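Lowther Locum Desk
Scheduling and credential software for medical staffing offices, by Vallard

If you place physicians for a living, you already own a scheduling system. It is a spreadsheet with 34 tabs, one of them called "FINAL final," and a person down the hall who understands it and would like to retire.

Lowther Locum Desk replaces the spreadsheet. The person down the hall you will have to handle yourselves.

What it does

Lowther keeps every open assignment, every available physician and every license on one page. Enter a vacancy once and the program lists who can legally fill it, who has worked at that hospital before, and who has asked never to be sent there again. That last field is free text. Customers use it with great feeling.

License and insurance dates are checked each night. You get a warning 67 days before anything expires - long enough to do the paperwork, and long enough to forget about it, so there is a second warning at 34.
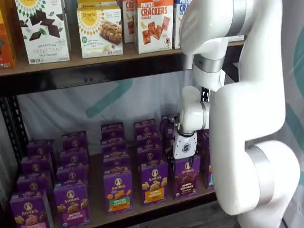 What's new in version 5

The January release was mostly repairs. Version 5 has things you can see:

Split assignments. Two physicians can share one post without the calendar treating them as a single very tired doctor.

Travel notes. Flights, rental cars and motel complaints now sit with the assignment.

Tukudora import. Bring your old Tukudora records over in an afternoon. Middle initials may need a look.

Plans

Clasness: up to 5 users, one office, email support.
Lowther Full: unlimited users, phone support, payroll export.

Both plans are billed yearly. Moving up from Clasness takes almost 2 minutes, most of it spent finding your password.

What it doesn't do

It won't recruit anyone. It won't talk a cardiologist into a winter in a town with one restaurant. It also won't fax, though we are asked every week.

Page updated May 12, 2019. Prices on request from the Vallard sales office.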